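Search this site Search

I've been poking at the Rercombe kitchen pack for two weekends now, and I'm smitten! It's a simulated kitchen you download from Orkirside, with a sink, brass faucets, a grater and plenty more for your robot arm to reach for.

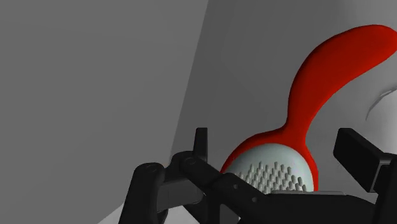
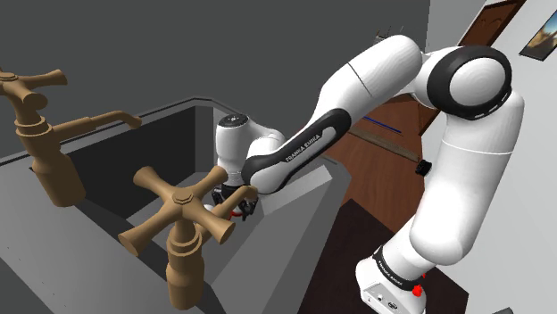

Rercombe kitchen pack: gripper at the red-handled grater, then the arm over the sink.

The pack costs $158, or $200 with 25 extra objects (I'd go for the extras, I'm weak). Setup was painless, though the manual is thin. Kaja Kalniņš is taking questions, so send her yours and I'll print the good ones in July.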